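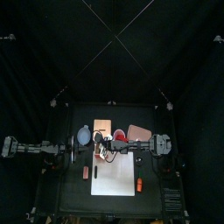

Sat 27 July. Fabric day on the booth. The old cloth came down first thing, and the new black from Stutis went up before lunch, walls first and then the ceiling piece. It took two tries to get the ceiling right. On the first one I clipped the back edge before the sides and ended up with a belly of cloth hanging over the table. Took it all off and started from the sides. The two cords run corner to corner now and cross in an X, and they are tight. There are still faint creases in the cloth from how it was folded in the box. I did not iron it. Charalambos Fragkou thinks they will drop out if we leave it hanging a couple of weeks. We tried that with the gray cloth in May and it half worked.

Cloth: ordered 11 meters, used most of it. The leftover is rolled on the cardboard tube behind the door. Please don't cut into it for rags. It is the only matching piece we have, and the next lot may be a different black. The May lot was browner than the sample they sent us, and you could see it as soon as the two were side by side.

Cord: Jadham braided, off the 200 foot spool. I cut both lengths too long on purpose and trimmed after tensioning. Knot is a trucker's hitch with two half hitches behind it. Checked again at 5 and neither one had slipped. If they go slack, retie at the left side first. The right side is hard to reach with the cloth on.

Clamp brackets, one on each side: left one was fine. Right one had a stripped screw, replaced from the Margaritis assortment box. That box is getting low on the medium length. I put it on the shopping list with washers.

Table. Wiped the top twice, once with plain water and once with the diluted cleaner, then dried it with a clean towel. The matte surface shows every streak if you let it air dry. Dust collects along the inside of the raised border, worst in the near corners by the brackets. A dry paintbrush gets it out, the vacuum nozzle is too wide. The brush is hanging on the hook now with tape around the handle marked TABLE.

I left the printed label where it is, on the right near the front. I thought about moving it underneath. The adhesive on those is strong and I have lifted finish off a different table that way. Wipe around it and don't soak it.

Corner fittings, the star-shaped ones at the far side: went over them with the hex key. The left one took a quarter turn, the right one was snug. I would like to get into the habit of doing these every time the cloth comes off, since that is the only time you can get a hand in there comfortably.

Household stuff for the tabletop: everything came off for the cleaning and went into the gray tote. I wiped each thing before it went back. Anything with a sticky bottom leaves a ring on the black, and the rings take more rubbing than you would think. Two things that were not part of the set (somebody's mug and a tape measure) are on the windowsill. The tote itself goes back on the bottom shelf. It was in the walkway again this morning.

Tried the Stolteck lint roller on the walls once they were up. Good on the flat parts, no use on the folds, where it just drags the cloth along. For the folds I went back to a damp glove, stroking down only. Going up raises the nap and leaves a lighter patch, and I made one on the back wall before I noticed. It mostly brushed out.

Cost for the day, not counting cloth: nothing new bought. The 500 left in the room budget is still 500 until the screws get ordered.

Still to do:
Hem the loose edge on the left wall. It is pinned for now, mind your fingers.
Order screws and washers.
Find out whether Stutis will hold some of the same lot for us.
Look at the creases again in two weeks and decide about steaming.
Second hook for the towel. It keeps ending up on the floor.

CF has the other key and will be in Monday if anyone wants the booth before I am back.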